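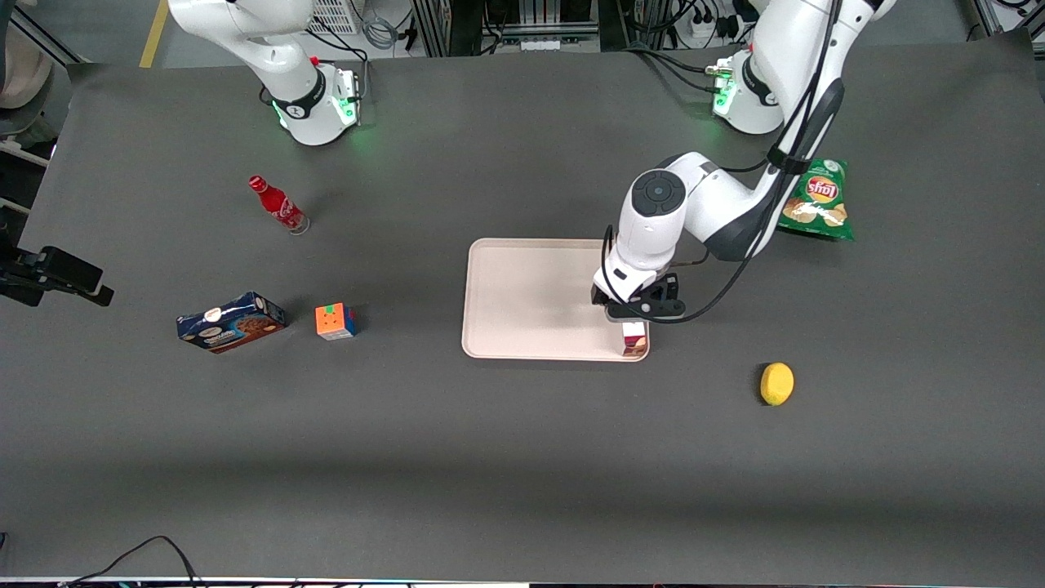 So it's been my second week of teaching the robot at Bralta, and I've got opinions about cartons now.

I used to think you'd sit down with a keyboard for this sort of thing. You don't, or at least I don't. I take hold of a pair of handles, move my hands, and the arms copy me while everything gets recorded. Then somebody tidies the table and I do it again. And again! Wendy Catterall (who trained me, and has the patience of a saint) has a target of 50 good goes per task before she'll let you move on, and "good" means no dithering. I dither a lot.

The task at the moment is the tray one. Little carton, cream tray, everything else left where it is - crisps, lemon, Coke bottle, the blue box of cookies, a Rubik's cube that I'm desperate to pick up and fiddle with. It only takes one arm, so the other just stands there with its green light on while I sweat.

The hard bit is the corner. Putting a carton in the middle of a tray is easy enough, but at the corner you've got the raised rim to think about, and you can't feel it through the handles. You have to watch. My first morning I came down far too fast and squashed one flat, and Tobias Achterberg kept it on his desk for days. Now I stop just above the tray, wait a beat, lower, open, and come straight up. If you drift sideways while you're opening the fingers the whole thing topples, and that's another one for the bin.

Elin Kneath asked me if it gets boring. It does a bit, around mid-afternoon, and that's when I get sloppy and start cutting the pause short. Wendy spots it every time from across the room. She says the robot will learn my bad habits as happily as my good ones, so I've started having a proper tea break at three and it's helped no end.

Anyway, I managed 4 clean ones in a row before lunch today, all at the corner, and was unreasonably pleased with myself. Tomorrow I'm on the left arm again, then Seren Nicholas wants me to have a go with both - wish me luck, I can barely pat my head and rub my tummy.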